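Festent Counter Displays — Frequently Asked Questions

Questions we get from shops, cafés and reception desks about our clear tiered stands and cream trays. If yours isn't covered, write to Rosalba Testa at the Lurnholm office.

What are the stands made of?
Clear acrylic, all the way through. There are no metal parts and no screws.

Does the stand arrive assembled?
Yes. Take it out of the box, peel off the protective film and put it on the counter. The film can be stubborn along the inside corners. A wooden cocktail stick will lift it, but please don't use a knife.

What can I put on it?
Most small packaged goods: chocolate bars, little cartons, sachets, travel-size toiletries. Bars go best lying end to end along a tier. Small boxes can share a stand with sweets as long as each kind keeps to its own tier.

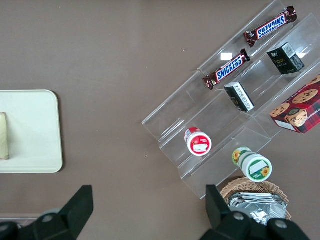
Chocolate bars on the top tier, small black boxes on the next, with a cream tray alongside.

Do I need the tray as well?
No, they are sold separately. Many customers like one next to the stand for things that roll or won't sit neatly on a step. The tray has rounded corners and a slightly raised rim.

Which tier should I fill first?
Start at the back and work forwards. Tall items at the front hide whatever is behind them, so keep those for the top.

Should labels face the customer?
Names should, barcodes needn't. If your till staff scan from the shelf, turn one item of each kind so the code shows.

How do I clean it?
Lukewarm water, a drop of washing-up liquid and a soft cloth. Don't use glass spray, methylated spirit or kitchen paper — all three will dull the surface in time. Crumbs should be blown or rinsed off before you wipe.

My stand has a fine scratch. Can it be polished out?
Usually, if you can't feel it with a fingernail. Marcelino Llorente in our workshop can tell you which polish to buy. Deep scratches can't be repaired.

I get glare from the ceiling lights. What can I do?
Turn the stand at an angle to the counter edge, or move it a little way from under the lamp.

How soon will my order be sent?
Orders placed before 15:00 leave the same working day. Orders of 100 stands or more are packed at Clukau and take longer. We are closed for stocktaking in July.

Can I return a stand?
Yes, if it is unused and the film is still on. Used stands can't be taken back.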